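Teleoperation and Demonstration Forum
Board: Household and Hospitality Tasks
Thread: Bed making: hand guiding or remote control for the tuck?

Posted by linen_desk

Our group at Ovell is preparing a set of demonstrations for bed making in guest rooms. The task is divided into four segments: approach, grasp of the top layer, pull, and tuck at the side of the mattress. The first three were recorded by remote control and we are content with them. The tuck is the matter under discussion.

Operators report that they cannot judge how far the gripper has entered the fabric. In review, a number of recordings show the fingers closing on both the duvet and the bed skirt. We would welcome advice from members who have recorded soft goods by either method, in particular on whether hand guiding is worth the additional setup time.

Posted by Carrel52

We used hand guiding for a comparable task at Witance and would recommend it for any segment with sustained contact. The demonstrator feels the resistance of the mattress through the arm and adjusts without being told to. Our remote operators pushed too hard on Monday and too lightly the day after, and the recordings could not be mixed.

The drawback is that the demonstrator's hands and sleeves appear in the head camera view. Please plan for that before recording.

Posted by northbay_ops

I must disagree with the previous reply. If the head camera is an input to the policy, hands in view are a serious defect, and masking them afterward is slow work. We discarded 52 hand-guided demonstrations for this reason alone. Remote control gives the policy the same view it will have when it runs by itself.

May I ask the original poster what the operator sees at the moment of the grasp? The answer may decide the question.

Posted by linen_desk

The operator has the head view and no wrist view. At the side of the mattress it looks as follows.
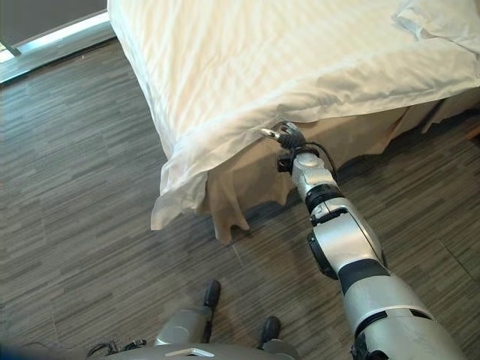
linen_desk
Member, Ovell group
Posts: 10

The gripper is pressed into the bedding at the side edge and the operator has to infer the depth from the folds. The corner flap to the left is easy to read. The looser fabric under it is much less so, and the skirt begins directly below.

Posted by Carrel52

Thank you. That view supports my concern. White fabric against white fabric offers very little to work from, and a person holding the arm would not depend on it. Force feedback at the remote station would also help, if your budget permits it.

Posted by northbay_ops

The view is limited, I agree, but the policy will have to work with it as well. If a trained operator cannot complete the tuck from these inputs, I would not expect the policy to do so. The remedy is to add a wrist camera and record again by remote control. Changing the method of demonstration would conceal the problem until deployment.

Posted by tm_records

A procedural note from the data side. The Pathak project began with 3,188 demonstrations and retained 2,000 after review. Most rejections concerned inconsistent starting conditions, and the method of control was a minor factor. I suggest the following for every tuck recording:

Set the corner flap the same way before each attempt.
Start with the gripper open and clear of the skirt.
Mark the recording as failed if the skirt is grasped, and keep it in a separate folder.
Record the operator's station and the lighting condition.

Daylight across white bedding changes the shadows in the folds over a morning. Either close the blinds or record at several times of day on purpose.

Posted by Carrel52

I accept the point about starting conditions. I do not accept that hand guiding conceals anything, provided the wrist camera is fitted in both cases. We may have to leave that open.

Posted by linen_desk

I am grateful for the replies. We will fit a wrist camera and record the tuck by remote control first, with the flap set by hand before each attempt. A smaller hand-guided set will be recorded at the Stimell site in April for comparison, using the same bedding. Could northbay_ops confirm whether the wrist camera should be recorded at the same rate as the head view?

Posted by northbay_ops

Yes, the same rate, with both on a common clock. Please check the clock at the start of every session.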